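Plaltine Linen Room Software, Release 3
Set-up Guide
Section 6: Item Types, Tags and Counting Stations

6.1 Before you start

Complete Section 5 (Sites and Users) first. Item types cannot be saved until at least one site has been created. You need a supervisor log-in and the tag list supplied with your order.

The instructions in this section apply to flat goods only. For garments, go to Section 7.

6.2 Creating an item type

1. From the main menu, choose Set-up, then Item Types.
2. Click New. An empty record opens.
3. Enter a short code of up to eight characters. Do not use spaces or slashes.
4. Enter a description. This text prints on packing slips, so keep it under 40 characters.
5. Select a size group. If the size you need is missing, save the record, add the size under Set-up, Sizes, and return to step 2.
6. Enter the dry weight of one piece. Use the figure from your supplier, or weigh a stack and divide.
7. Click Save.

Note: The short code cannot be changed after tags have been assigned to it. To correct a code, retire the item type and create a new one.

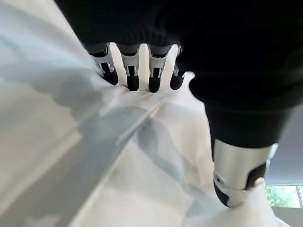
Plaltine Technical Documentation

6.3 Assigning tags

Each piece of white fabric in circulation carries one tag in the hem. Tags are delivered on reels and are listed by number in the file on your set-up disk. One license covers 2,540 tags. If you load more than this, the extra tags are placed on hold and reported as error 871.

1. Choose Tags, then Load List.
2. Insert the set-up disk and select the file with the ending .tgl.
3. Check that the first and last numbers shown match the label on the reel.
4. Click Load. Do not close the window until the progress bar has cleared.
5. Choose Tags, then Assign. Select an item type from the list on the left.
6. Pass the pieces over the reader one at a time. The counter on the screen goes up by one for each tag read.
7. Click Finish to write the assignments to the database.

Caution: Do not turn off the reader between steps 5 and 7. Tags read since the last Finish will be lost and must be read again.

Note: A tag that has been folded under more than three layers of cloth may not read. Open out the piece and try again before marking the tag as faulty.

6.4 Connecting a counting station

The Jikov and Hivus readers use the same cable but different drivers. Both drivers are on the set-up disk. The Jaidee reader is supported at clean-side stations only.

1. Shut down the station computer.
2. Connect the reader cable to the serial port marked COM1. Tighten both screws by hand.
3. Plug in the reader power supply and wait for the green light.
4. Start the computer and log in as supervisor.
5. Choose Set-up, then Stations, then Add.
6. Select the reader type and click Test. The message "Reader OK" is displayed.
7. Set the station to Soiled In or Clean Out. A station cannot be set to both.

If the test fails, check that no other program is using COM1. Label printer software is the most common cause.

Caution: Keep the reader away from metal shelving and cart frames. Metal close to the antenna shortens the reading distance and can cause missed counts.

6.5 Retiring worn pieces

1. Choose Tags, then Retire.
2. Read the tag, or type its number.
3. Select a reason code: Torn, Stained, Thin or Lost.
4. Click Confirm.

Retired tags stay in the history file and still count toward the license until the year-end routine is run (see Section 11.2).

Document revised 4 Dec 2006. Replaces the September issue.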